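Sandau cell

The Sandau cell is a simulated two-handed workcell used to set up and regression-test the control software of the Etim hand pair. It reproduces a bench at the Grestitz laboratory of Flotitz and is maintained by the laboratory's simulation group. The name covers both the scene files and the procedure by which they are kept in agreement with the physical bench. The first version was written by Oluwatosin Nnaji. The contact model in present use is the work of Haiyan Tan, who replaced the original in August.

Layout

The cell consists of a white table, a wooden drawer unit carrying a cream-coloured appliance, and a red push button. The drawer unit stands at the left and is treated as a fixture. The button is held in the scene file as a separate body and may be moved between runs. The two hands approach from opposite sides. 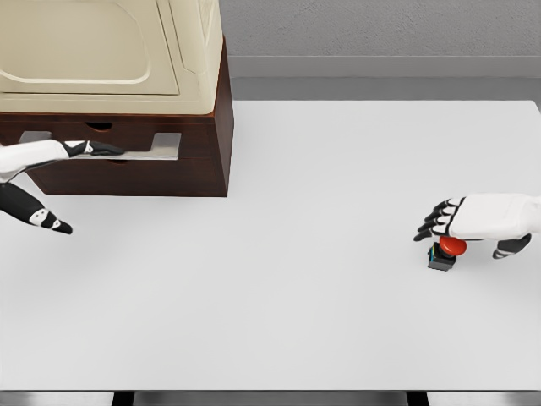
Handle alignment is the first item in the set-up procedure, as an error here is carried into every later check of the left hand. The left hand is driven to the drawer unit and its fingers are closed over the silver handle, while the right hand is held palm down over the button. The operator reads the gap between each fingertip pad and the handle surface from the contact log. Gaps on the four fingers should agree to within the tolerance set in the cell file. The thumb is left out of this check and has its own entry. If one finger reports contact well ahead of the others, the wrist frame is corrected before any joint offset is changed.

Contact settings

The physics step runs at 400 Hz and the hand controller at 100 Hz. Earlier versions used a single rate for both, which led to chatter whenever the fingers closed on the handle. Tan's model treats the handle as a bar with rounded edges and gives the finger pads a softer contact than the shells. Drawer friction is set separately for the upper and lower drawers. Values are taken from pull tests on the physical unit and are not tuned by eye.

The button is modelled as a cap on a sprung slide above a fixed base. Travel, spring rate and trip point are each stored as one number. A press is logged when the cap passes the trip point, and a second press cannot be logged until it has returned above it.

Routine checks

The cell is checked after every change to the hand firmware, the scene files or the physics library. The full suite holds 154 cases, of which 44 concern the button. The order of work is as follows.

1. Load the cell file and confirm that its version matches the one held by the controller.

2. Run the handle alignment and save the contact log.

3. Bring both hands to open poses over the table, with the left hand clear of the handle and the right hand above and to one side of the red cap. Compare the joint readings with the stored poses.
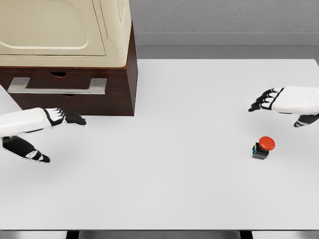
4. Run the button cases, then the drawer cases. The cell is reloaded between the two groups.

5. File the logs under the cell version. A failed case is repeated once from a fresh load before it is reported.

Known faults

Finger pads may sink slightly into the handle if the grip force limit is raised above the stored value. The fault lies in the pad stiffness and is cleared by restoring the limit. A thumb that drifts during the open pose usually points to a stale offset table. The table must then be exported again from the physical hand; editing it by hand is not supported.

Revision

The current cell file was issued on Thursday, September 25, 2025. Logs made with earlier files remain readable but cannot be compared directly with newer ones, the drawer friction values having changed.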